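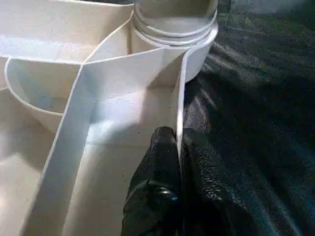
White divided organizer tray, close up

Open shelving vs. upper cabinets in a converted loft kitchen

enley_loft
Posted Monday, October 28, 2024
We bought a unit in an old glove factory and the kitchen is next. The designer wants to take out every upper cabinet on the brick wall and put in black steel shelves, the Gririco ones on pipe brackets. Her quote is $3806 for shelves, brackets and install. Keeping the uppers and having them painted would be $1003. She says the brick is "the soul of the room." I have looked at a lot of photos and I notice nobody in them owns a box of cereal. Has anyone lived with this for more than a year?

genji_h
Three years with open shelves over here. You cook, grease goes up, grease lands on plates. The plates you use every day are fine. Everything else gets a film and then dust sticks to the film. I wash the top shelf before company comes and at no other time.

brickandbeam
Depends on your hood. If it vents outside and you turn it on, you won't get what genji describes. Mine are wiped down once a month, takes ten minutes.

genji_h
Mine vents outside. I turn it on.

Aine Doherty
My question would be what holds the shelves up. Old brick is soft and the mortar is softer. A shelf full of stoneware is a lot of weight to hang off anchors in hundred-year-old mortar. Has the designer had anybody drill a test hole, or is she going by looks?

enley_loft
She's going by looks, I think. I asked about anchors and she said the installer "does this all the time."

Aine Doherty
Then ask the installer for it in writing, with a load per bracket. You'll learn a lot from how long that takes.

kongfan
You all make it sound like a death trap. I put up six feet of shelf on brick with sleeve anchors and it has held cast iron since we moved in. The room feels twice as big. Cabinets on a brick wall look like somebody gave up halfway.

brickandbeam
Same. And you get to see the wall you paid for.

evelien_g
You pay for the wall either way. I'd like to know why the shelves cost that much. I priced the same look from Kakport last December, 395 for a pair with brackets, and the steel seemed every bit as heavy. Is most of your quote labor?

enley_loft
No breakdown. It's one line on the quote. I'll ask.

evelien_g
One line would bother me more than the grease.

kongfan
Designers always quote like that — it doesn't mean you're being robbed.

evelien_g
Doesn't mean you aren't.

yerin.ha
Could you split it? We left closed cabinets on the side by the stove and did two short shelves by the window. Glasses and mugs on the shelves, ugly stuff behind doors. An extra 400 to patch and seal the brick where the old cabinets came down, so put that in your budget. Old screw holes, paint lines, a strip of somebody's yellow tile adhesive. The photos skip that part.

genji_h
Seal the brick behind the stove no matter what you pick. Mine wasn't and it's two colors now.

Aine Doherty
Make sure it's a breathable sealer if that's an outside wall. I've seen glossy stuff trap damp and pop the faces off.

enley_loft
It is an outside wall. Nobody has said the word sealer to me until today. I've emailed her for a breakdown and the bracket load, and asked about doing only the window side. Will post what comes back.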